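We use cookies to improve your visit. By continuing you accept our cookie policy.

Print this article | E-mail this article

Fuvik parallel gripper in simulation: a review after 3,000 grasps 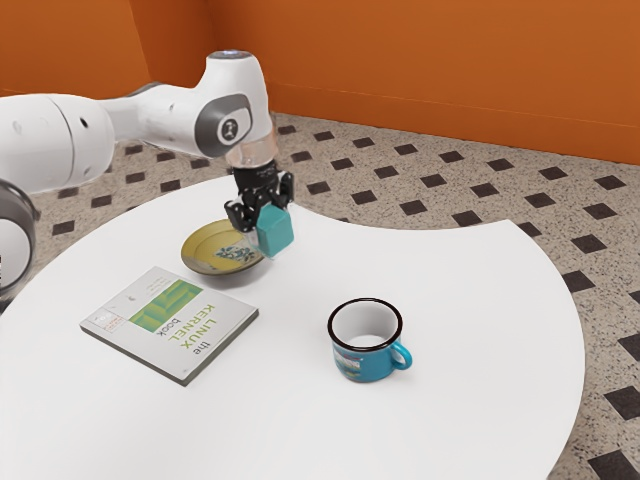

The Fuvik model holding the teal cube low over the dish, in our tabletop test.

I bought the simulation package of the Fuvik gripper in May, when our small team had to choose between it and the Engelhardt two-finger model. Both companies sell the real hardware, but we wanted to compare them in software first, on the same arm and with the same objects. The controller was Vadar in both cases, with default settings except for the closing force.

Installation took me one afternoon. The Fuvik files loaded without errors, but the tool center point was wrong by 3 millimeters, and I needed some time to understand why my grasps were always a little too high. The manual has the correct value in a table near the end. I would prefer to see it on the first page.

My test was simple: pick up a cube and put it in a shallow dish. A mug and a paperback book also stay on the table, and the arm must not touch them. I ran 1,000 attempts with fixed positions and then 2,000 with the positions changed at random. The Engelhardt model did the same series.

On fixed positions I could not see a real difference between the two. With random positions the Fuvik was clearly better when the cube started near another object. Its fingers need less room to open, so the planner finds a path more often. The Engelhardt knocked over the mug many times and I became quite tired of watching it.

The release is the weak point. The dish has a sloping rim, and if the Fuvik lets go too early, the cube lands on this slope and slides. I had to lower the release height and slow down the last part of the movement. After this change it was acceptable — not perfect. The Engelhardt opens more slowly and places the cube more gently without any tuning.

The contact model is also heavy for the computer. When I ran 500 attempts as one batch, the Fuvik needed almost double the time of the Engelhardt. For a short test you will not notice it. For training a policy you will.

Support answered my two questions by e-mail, both politely, one of them usefully. The license is sold through Drusalano and is valid for one workstation only, and moving it to a new computer requires a form. I find this old-fashioned.

I did not test the book as an object to grasp. It is too wide for both grippers if it lies flat, and a suction tool would be the better choice for it.

For crowded tables I recommend the Fuvik — but check the tool center point before you do anything else. If your task is mostly careful placing, take the Engelhardt and give it more space.

Last updated: September 2023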